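Darcy Halliday
Wednesday

Finally got the old set of blocks out of the shed and onto the table. Going to write down how I cleaned them in case anyone else has a tub of these sitting around. 1/5

The set was my brother's, then my kids'. It lived in an ice cream tub with a cracked lid, so everything had a layer of grey dust and a fair bit of dried playdough.

I used warm water with a squirt of dish soap and an old toothbrush. No soaking. Painted blocks go fuzzy if you leave them in the sink, I lost a few that way years ago. 2/5

Wipe, quick scrub on the corners, wipe again, then straight onto a tea towel. I gave them overnight and turned them in the morning. 3/5
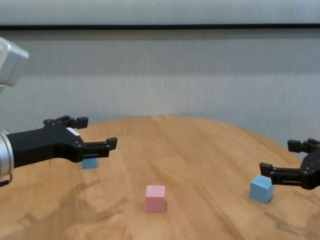 Pink and light blue on the round table.

Colour came up better than I expected. The pink was the worst of the lot before I started and I'd have called it beige. The blues only needed a wipe.

Don't use the spray cleaner from under the sink. I tried it on one block and it took the shine off. 4/5

Telma Valdebenito asked about the playdough. Let it go hard first, then lift it with a wooden skewer. Anything metal will scratch the paint.

They're going in a cloth drawstring bag this time so they can get some air. The tub is in the recycling.

Next job is the jigsaws. There's a 1000 piece one in there that I'm fairly sure is short a corner. 5/5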